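Mesh size, twine and the 17 meters nobody measured

The draft rules on codend mesh for the Isstead inshore fleet came out in October, and I have now read them twice. Most of the text is a copy of the old rules with the numbers moved. The part worth writing about is the annex on how mesh gets measured, which changes more than the headline figure does.

Under the old method an inspector pushed a flat wedge gauge into the mesh by hand until it stopped. Two inspectors could get different readings from the same net, and skippers knew which one they would prefer to meet. The draft replaces the wedge with a powered gauge that opens the mesh with a set force. Readings are taken in a row along the codend, starting away from the lacing, and averaged.

I keep a log of net checks from the boats that land at Nitau. It has 151 entries. For 143 of them I have both a wedge reading and a powered reading on the same codend. The powered gauge mostly reads lower on thick double twine and a little higher on thin single twine. A net that passed last year can fail next year with no change to the net.

The annex says nothing on twine thickness. Stiff twine holds the mesh partly closed under load, so two codends with the same measured opening do not let out the same fish. Reto Kaufmann raised this at the spring meeting and was told it would be covered in guidance. The guidance has not been published.

There is also the matter of the square mesh panel. The draft requires one in the top sheet but lets the owner place it anywhere within 17 meters of the codline. On a short trawl that is most of the net. Panels set far forward let out less haddock in every trial I have read, and the Ostach boats, which moved theirs back by choice, had fewer undersized fish on deck and little loss of marketable catch.

My own comments went in last night. I asked for a twine limit, a shorter distance for the panel, and one full season in which a failed powered reading brings a warning only.

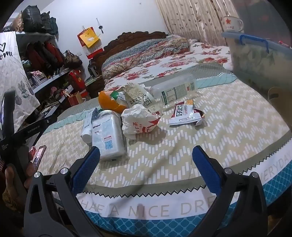 Zlata Kostiuk wrote to me that the warning season would be used by the worst boats to fish old nets until they fell apart, and that she would settle for three months. She also thinks the panel distance should scale with the length of the trawl, with no fixed number at all. I have no strong objection to the second point. On the first, a new codend has to be ordered well ahead, and the Bilyk net loft is already slow in winter.

Comments close at noon on the last day of the month. The form times out if left open, so write the text somewhere else first and paste it in.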